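Workshop tips: pricing a gripper for PC repair

Set the budget before you ring Skistia or Carrasco. We allowed 500 pounds for the gripper and 185 for spare fingers.
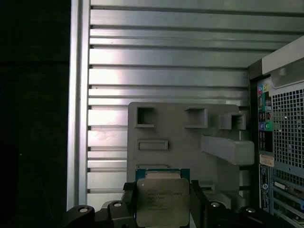 Fingers matter more than reach when you compare quotes. Ask how wide they open and how thick they are at the tip. A processor gripped by its left and right edges leaves the metal lid clear. Order 2 sets of fingers, and allow 17 days for delivery from Duditley.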